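The Fliltstead Table Top
Butcher-block strip top, oiled by hand in our workshop

Home > Tables and Tops > Fliltstead

Item no. 2740
In stock in the standard sizes, made to order in anything else

We have been making the Fliltstead for longer than we've made anything else in the shop, and it is still the one that people come back for when they move house or when a grown-up child finally wants a proper table of their own. It's a plain thing, really, a flat wooden top made of long narrow strips glued side by side in the old butcher-block manner, but we're very fond of it, and if you have a few minutes and a cup of tea to hand we'd like to tell you how it goes together and what it's like to live with.

How it's made

Every top begins as a great heap of boards at the back of the workshop, where Sơn Hồ goes through them and decides what goes next to what. He won't be hurried over this (we have tried!) and the reason his tops look the way they do is that he lays the whole thing out dry on the floor, walks off to do something else, and comes back to it later in the day when the light has moved round. The strips are cut narrow and run the full direction of the top, and where one length of wood finishes and the next begins you'll find a short end seam. Those are staggered so that they never line up across the table. Once he's happy it is glued, clamped and left well alone until the next morning, then planed, sanded, and sanded again.

The colour is a mixture. We don't stain our wood and we don't pick out the palest boards to charge more for them, so you'll get honey and cream and a peachy shade in between, all in the same top. Customers who have only seen smaller pieces are sometimes surprised by how much it varies over a full-sized table, so do please ask us for a sample if the shade matters to your room. Bear in mind that a sample the size of a paperback can only tell you so much, and that all of it will mellow over the first year or so, especially near a window.

Knots

We leave them in, so long as they're sound. A typical Fliltstead will have a knot or two somewhere, and perhaps a thin dark streak in the grain, and we don't count these as faults. Any knot that is loose or open gets cut out before gluing, so there's nothing for crumbs to fall into. If you'd much rather have a top with no knots at all, tell us when you order and Sơn will do his best, though it takes a good deal more wood and we do have to charge for it.

The finish

Three coats of Pomavine table oil, rubbed in by hand and buffed off. It gives a soft sheen that catches the light from a window at a low angle and looks nearly matt from straight above. We moved over to Pomavine from a harder varnish some while ago, mainly because a varnished top looks wonderful until the day somebody drags a casserole across it, and after that there's no mending it without stripping the lot. With oil you can rub out a mark on a Sunday afternoon and have the table back in use by breakfast.

A small tin comes with every top, along with a cloth and a card of instructions that Nantana Petchrat wrote out for us. She has looked after the finishing room for years and her card is a great deal clearer than the one we used to send.

Sizes and prices

Small, seats four: price on request
Large, seats six to eight: £1282, including the oil and fixings
Made to measure: send us a sketch with the length and depth, and we'll write back with a price

The made-to-measure tops take longer, as you'd expect. Please allow 15 working days for a standard size and 24 for anything cut specially. December is always busy with us, so if you're hoping to have people round a new table for Christmas dinner it really is best to get in touch in the autumn.

Legs and trestles

The top is sold on its own, ready to be fixed to a frame you already own, or you can have it with a pair of our Halico trestles. The Halicos fold flat and are strong enough for everyday use, and they suit anyone who needs the table for supper and the floor space for something else. For a table that's going to stay put we'd suggest fixed legs. Whichever you choose, use the slotted brackets in the bag and don't screw straight up into the wood, as a solid top needs to move a little with the seasons and it will split if it's held too tightly.

Looking after it

Wipe it with a damp cloth and dry it afterwards, and that's most of the job done. Don't leave puddles standing overnight. Hot pans want a mat underneath. For the first month give it a thin coat of oil each week, and then whenever it starts to look thirsty, which for most households means two or three times a year.

Rings from cups generally come out with fine sandpaper, rubbed along the grain and never across it, followed by a dab of oil. The patch will look pale to begin with. Leave it be and it will catch up with the rest. Ink is harder, and beetroot is harder than you'd think.

If the top arrives with a very slight bow, lay it flat indoors with air on both sides for a few days before fixing it. Wood that has come out of a cold van into a warm kitchen needs time to settle.

From people who have one

"We use ours for everything. It's been a desk, a sewing table and the place where the whole family drops its belongings on the way in, and it still looks lovely once it's been cleared and wiped." Marjorie Treloar

"Mine is paler at one end than the other and I asked whether I could send it back. Jamie said of course, but to give it a fortnight first. I kept it. I'd still have liked to know beforehand." Silvana Amaral

(We have put rather more about colour on this page since Silvana's letter, and we're grateful to her for it.)

Delivery

Tops travel wrapped in blankets and board, and it takes two people to carry one in. Please measure your doorways and any turn in the stairs. The large size will not bend round a tight landing, however hopeful everybody is feeling. Our driver can bring it to the room you want it in, and will take the wrappings away again if you ask.

If you'd like to see a top before you decide, Jamie Naylor keeps one set up at the Ait Brahim showroom, and you're very welcome to come and lean on it, put your things down and stay as long as you please.

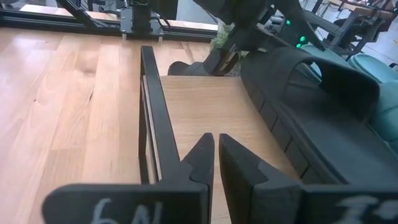
The kettle's usually on by ten, and Jamie can cut you a sample to take home while you wait.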